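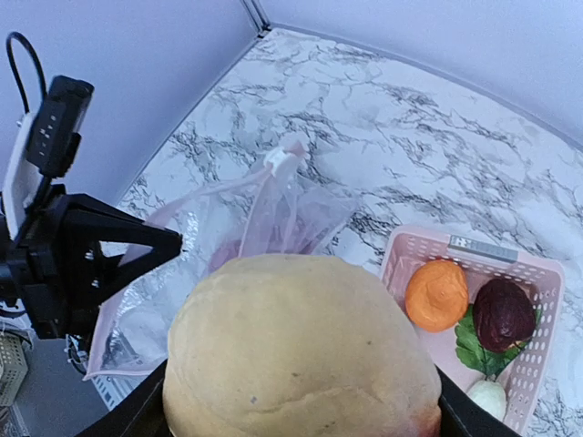
The pink mesh bag, with its little white clip.

I moved to Laltier in March, and it took me some weeks to learn how people shop here. In my old town I went to the supermarket once a week and filled the car. Here the greengrocer, Arel, closes at one o'clock, and the street is too narrow for a car anyway.

So now I walk, 900 metres down and the same 900 back up, and I feel every potato. My neighbour Ayman Saab told me to buy only for two days. He was right – I throw away much less than before, and I have started to know the names of the apples.

I still make mistakes. Last month I asked for 200 grams of parsley, and the whole queue laughed with me. It is a very big bush!

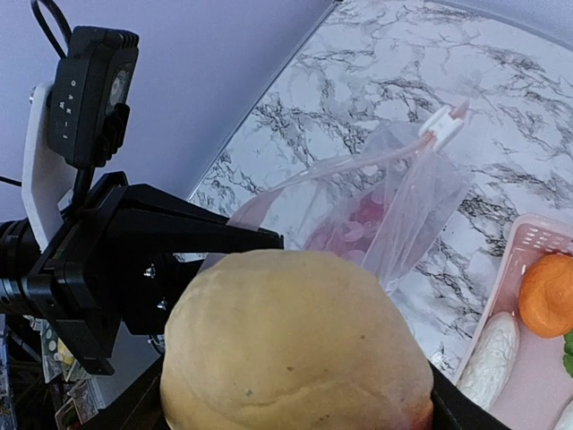 What I carry with me

Two thin bags, coins, and a list on paper. Kohei Nishimura, who lives upstairs, writes his list in the order of the shelves, and I have copied him. If it rains I go to Cudach by the bus stop, where the prices are higher but there is a roof.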